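From: Anisa Lumenta
To: shop-planning list
Subject: Re: [shop-planning] Second cable sorting station, budget line for December

On the budget line for December, the Clavwood lead wrote:

> We'd like to go ahead with the second two-arm station before the
> quote from Gresix runs out in December. The first one has done well
> on cables and I don't see much point in another round of meetings.
> Their sheet says 59 cables an hour per station, so two stations
> get us through the returns backlog by spring. The price includes
> arms, grippers, the bench and setup. Can everyone reply with a
> yes or no so I can put the order in?

No from me, for now. Sorry to be the one holding it up again.

I went back through the Gresix sheet last night and I can't find where the 59 comes from. It doesn't say what kind of cable, how they were laid out, or whether a person was standing there putting the missed ones back. If that rate is for one length of cord tied the same way every time, it tells us very little about a returns bin at Clavwood. I asked their sales desk for the run log and got the brochure again.
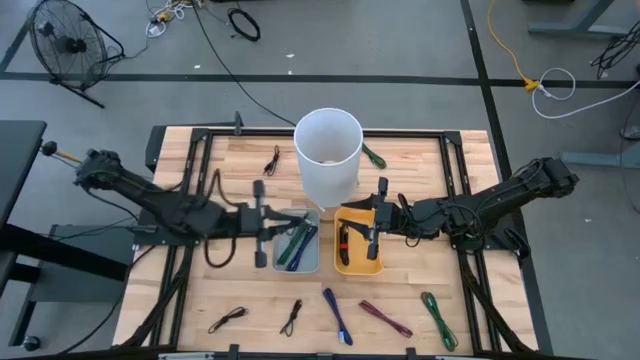 My main trouble with the quote is that it prices the arms and leaves the rest of the job to us. Somebody has to take the cables out of the returns sacks and spread them on the bench, and that labor isn't in the sheet at all. Look at what goes on a bench like this: thin black ones folded small, braided ones in blue, maroon and green bundled long, a couple already coiled in the gray bin. They're all tied up or coiled, and they have space between them along the front edge. Our sacks don't arrive like that. I'd want to know what the rate is when three cords are knotted together, and I'd want to know who unknots them and what that person costs per hour.

Then there are the extras. Gresix wants 733 a month for support after the first year, which wasn't in the summary you sent around (page 2 of the attachment, small type near the bottom). Spare gripper fingers are "priced on request." I've bought enough equipment to know what that phrase does to a budget. Floor space is also missing. The frame has to be kept clear on the sides where the arms mount, and you need power run to it, and we haven't measured whether a second one fits next to the first without moving the packing table.

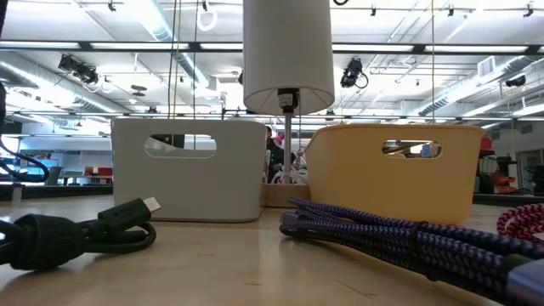

I also don't think we've asked the other bidder properly. Brandaneo quoted a one-arm setup for a good deal less, and it was dropped because it was slower. Slower by how much? If the holdup is a person laying cables out by hand, a second arm may spend its day waiting. Could be I'm wrong about that. It would take one afternoon with a stopwatch to find out, and I'm willing to do it if someone will lend me a stopwatch and a sack of returns.

Tạ raised the question of mixed items last month and I don't believe it was ever answered. Cords are one thing. The returns also have chargers, bits of packaging, and now and then a lamp. The sheet says "suitable for mixed goods" and gives no number for it. I'd like a number or I'd like the phrase taken out of the contract.

So, what would change my answer:

- a run of 19 sacks of our own returns on the station we already have, nothing picked out beforehand
- every time a person touches the bench written down, with minutes
- support and spares in the quote as fixed prices for three years
- a floor plan with tape measure figures on it

If Gresix lets the price go up in December because we took a few weeks to check, I can live with that. The discount is roughly what we'd pay for a few months of their support anyway.

I'll be at my desk until 4:30 if anyone wants to argue by phone.

Anisa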